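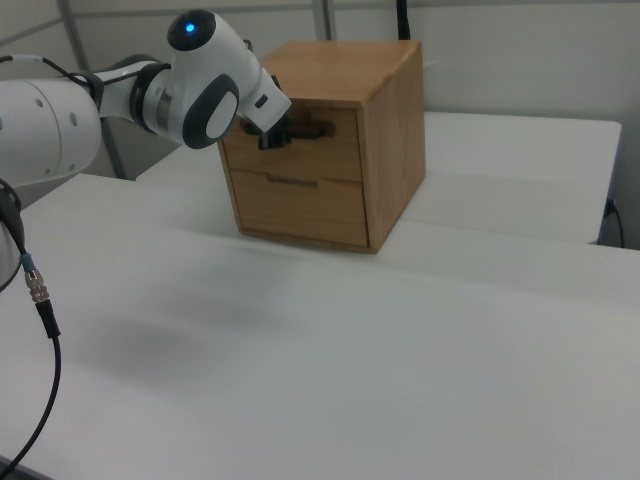 “小件归位”项目第二阶段进展报告
提交对象:Bataineh 基金项目办公室
提交单位:Hirside 社区共用工坊
日期:2023年3月3日

一、总体情况

上次报告里我们写“收纳问题已基本解决”,现更正为“已基本查明”。工坊的螺丝、垫片、笔芯、纽扣和一批身份不明的塑料件,过去统一住在窗台的饼干盒里。本阶段的任务是给它们换成带抽屉的小木柜,放在桌面上,伸手可及,并且让人愿意把东西放回去。前半句做到了。

二、柜子

选定的是两抽的小木柜,浅蜜色,木纹看得见,边角磨圆,个头方方正正,搁在白桌上不占地方。抽屉没有外凸的拉手,开的是凹进去的槽,手指伸进去往外带。投票时有人嫌它不够气派,后来此人的袖子被旧柜的铜把手钩破,意见随即撤回。

首批订了20个,由 Zomameck 木作供货,实到16个,其余4个据说在路上,已经在路上三周了。到货的柜子逐个试拉,有两个上层抽屉偏紧,用蜡烛头擦过滑道后恢复正常。蜡烛未列入预算,系年会剩余物资。

三、小件清点与分类

饼干盒倒出来共900件左右,比申请书里估计的多出一倍。申请书的估计方法是晃一晃听声音,下阶段不再采用。

分类原则改过两次。最初按材质分,结果谁也记不住回形针归金属还是归文具。后来按用途分,“其他”一类迅速壮大,占满三个抽屉。现行办法是上层放每周都用的,下层放偶尔用的,半年没人碰的装袋送走。目前送走40件,其中一件第二天就有人来找。

四、标签

原计划用 Vanix 标签机统一打印。机器到了,色带没到,暂以手写代替。手写标签字体不一,有一张写的是“小的那种”,已请作者重写,重写后为“更小的那种”。色带到货后全部更换。

五、经费

柜子一项按合同支付,未到部分暂扣尾款。标签色带略超,从运输费结余中调剂,明细见附表。饼干盒予以保留,不计入固定资产。

六、存在的问题

1. 抽屉关不严的情况较多,多为塞得太满,与柜子质量无关。
2. 柜顶平整,很快被当成了新的窗台。已张贴提示,提示目前压在一只杯子下面。
3. 两层不够区分细小规格,拟在下层加薄隔板,样板正在做。

七、下一步

四月前催齐剩余柜子,完成隔板和标签,再清理一次“其他”。恳请项目办公室同意将尾款结算顺延至四月,并确认隔板费用可否从材料费中列支。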